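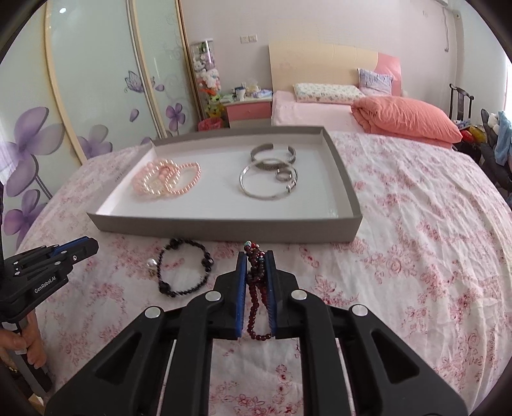 Dunkelrotes Perlenarmband mit buntem Zierelement, im Hintergrund die Schale mit den übrigen Stücken der Gruppe C.

Schmuck im Wohnbereich: Bildergalerie zur Bestandsaufnahme

Die Arbeitsstelle Alltagskultur Dillcombe erfasst seit November Schmuck aus privaten Haushalten. Aufgenommen werden Stücke, die regelmäßig getragen und im Wohn- oder Schlafbereich verwahrt werden. Der Bestand umfasst derzeit 977 Einträge, darunter 348 Armbänder und Armreife. Die Leitung des Vorhabens liegt bei Amparo Bravo, die Erschließung der Armbänder bei Haiyan Fu.

Die Galerie stellt eine Gruppe aus der laufenden Erfassung vor. Sie wurde an einem Donnerstag im Schlafzimmer des Haushalts aufgenommen. Die Erläuterungen folgen der Ordnung des Verzeichnisses.

Perlenarmbänder, rot und schwarz
Das Armband in Granatrot trägt ein kleines mehrfarbiges Element. Das schwarze Gegenstück liegt auf dem Laken vor der Schale; eine weiße Perle setzt sich deutlich von der Reihe ab.

Perlenarmbänder, rosa und cremefarben
Die hellen Stränge liegen übereinander in der linken Hälfte der Schale. Sie werden im Verzeichnis unter einer gemeinsamen Nummer geführt.

Armreife und Armspangen
Die silberfarbenen Stücke sind rechts abgelegt. Neben glatten Formen findet sich eine Spange mit strukturierter Oberfläche sowie ein Reif in Gestalt eines Nagels. Angaben zu Legierung und Herkunft werden nach Abschluss der Prüfung durch Raed Hijazi ergänzt.

Aufbewahrung
Als Ablage dient eine flache graue Kartonschale mit weißem Innenraum. Das Bettlaken ist mit rosa Rosen bedruckt.

Die Texte der Galerie verfasste Ramil Bautista. Anfragen zur Nutzung der Aufnahme sind schriftlich an die Arbeitsstelle, Abteilung 2, zu richten.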